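The quote from Zotik covered 2 arms, a controller and 30 hours of setup. It said nothing about power supplies, cable, mounting plates or the bench to hold it all, and Fellside's budget had no line for them either.

Sales decks like to show the arm on its own. Buyers should ask what sits beside it, who wires it, and who gets called when a connector works loose in February. At Fellside those answers came late, on a separate invoice.

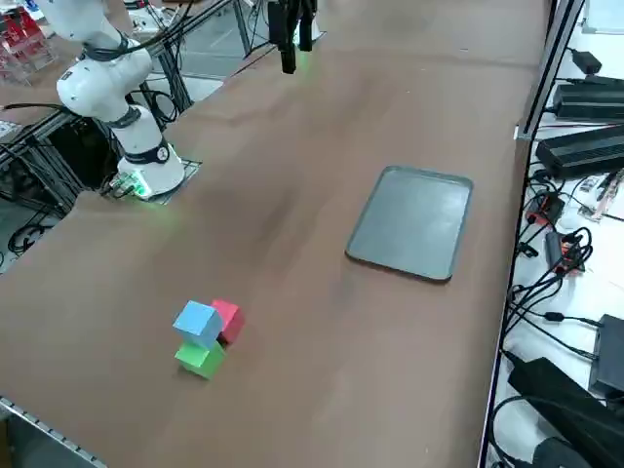
Murray Chan thinks the complaint is overdone. Any shop that has bought a lathe knows about extras, he said, and 372 hours of use in the first year would have told Fellside more than any quote could. Fair enough -- but a lathe arrives knowing its job. Moving a few blocks to a tray is a modest place to start, and the plan Fellside signed assumes 900 hours of productive work by the end of year one.

Chanida Sriwong wants the second purchase held until the first has a full year of repair bills behind it. The Qiu proposal is still on her desk, unsigned.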